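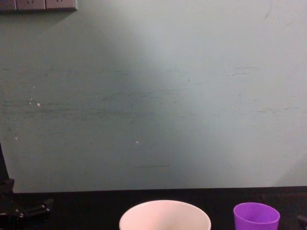
Clellow is a small record of one job at one table: handling dry goods with a bowl and a cup. The card covers the corner where the job is done, the items in use and how the notes are kept. The table stands against a painted wall, and the wall is part of the record. It has outlets up at the left and dark horizontal streaks across the middle band, and the notes use both as landmarks. Please don't repaint it or wipe it down while the set is open – older entries refer to the marks.

Contents
914 entries, in 13 folders. Each folder has a plain text file with the date, the item list and remarks. Ataberk Uysal wrote the remarks through March, and Emília Koubek has written them since.

Items
One bowl, one cup, one dry filling. The bowl is the wide kind that narrows toward the base.

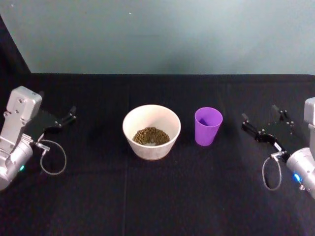

The filling is weighed to 200 grams before it goes in the bowl. Spilled pieces are picked up and weighed again at the end, and the difference goes in the remarks. Entries with a difference of more than 3 grams are marked "short" – they stay in the set.

Known gaps
Folder 6 has no weights. Two remarks files use the old item names from Trilter.
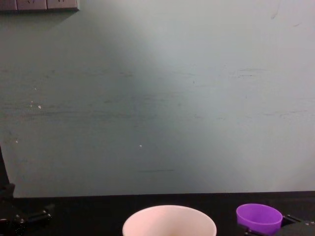

Can the filling be swapped for rice?
Rice is fine for your own work, but keep it in a separate folder and put the word "rice" in the folder name.

Contact
Ffion Rees for the files, Gergely Halász for the table and the items.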